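Updated 23 May 2018

# Seed Saving at the Plisturdale Seed Library - Your Questions

We get so many great questions at the swap table and by email that it made sense to put the answers in one place. If yours is missing, send it in and we'll add it!

### Do I need to be a member to borrow seeds?

No. Anyone who lives or gardens in Plisturdale can take home up to 11 packets a season. You sign the borrowing sheet, grow the plants, and bring some seed back in the fall if things go well. If the slugs get everything, come back next spring and try again. It happens to all of us.

### What's the easiest thing to start with?

Beans! Peas are a close second, and lettuce is surprisingly simple too. Beans mostly pollinate themselves, the seeds are big enough to handle, and all you have to do is leave some pods on the plant until they turn brown and rattle. Our favorite for beginners is Dralunell, a climbing bean with speckled seeds that has been grown around here for longer than we have records. It's tough, it's pretty, and it tastes wonderful with butter.

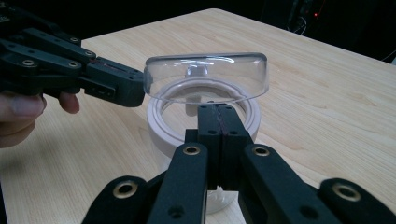 Tomatoes are a good next step. Most garden kinds come true from seed as long as they aren't hybrids, so check the label for "F1" before you get attached to one.

### Why won't hybrids work?

They will grow, but the plants may not look much like the parent. You might get small fruit, late fruit, or something really delicious that you can never repeat. Lots of us do it for fun in a spare corner. Please just don't return hybrid seed to the library, where the next person is counting on the name on the packet.

### How do I know when seed is dry enough?

Try to dent a bean with your fingernail. If it leaves a mark, give it longer. Squash seeds should snap when you bend them. Small seeds are harder to judge, so spread them on a plate out of the sun and leave them for a couple of weeks - longer if the weather is muggy. Skip the oven, even on low. Too much heat kills the seed, and you won't find out until spring.

### What should I store it in?

A jar with a tight lid is great for seed that is fully dry. Paper envelopes are fine too, and they're more forgiving if you have any doubt about moisture. Put the envelopes inside a jar and you get the best of both. 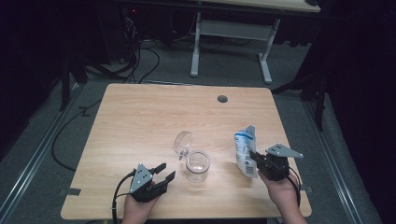

Keep everything somewhere cool and dark where the temperature stays steady. The back of a closet beats a sunny shelf or a shed. The fridge is excellent if you have room, but let the closed jar warm up before you open it so that damp air doesn't settle on the seed.

### How long will it last?

Onion and parsnip are best used the next year. Beans, peas and tomatoes will often go several years, sometimes many more. We tested a batch of old Climine lettuce last winter and got 93 percent up, which had everyone at the table cheering.

### Can I test old seed at home?

Yes, and it's fun to do with kids! Fold 30 seeds into a damp paper towel, slip it into a loosely closed bag, and keep it somewhere warm. Check every day or two. If most of them sprout, sow as usual. If only a few do, sow thickly and save fresh seed this year.
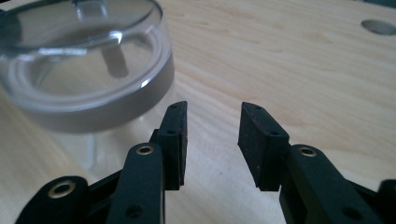

Lettuce and some flowers like light and cooler conditions, so give those a spot on the windowsill, out of direct sun.

### What do I write on the packet?

The name of the plant, the variety, the year you picked it, and the street or garden it came from. Anything else is a bonus. We love notes like "did well in shade" or "deer left it alone."

### When is the next swap?

Our big one is in October at the Van Dijk Hall, with soup. Bring seed if you have it and come anyway if you don't.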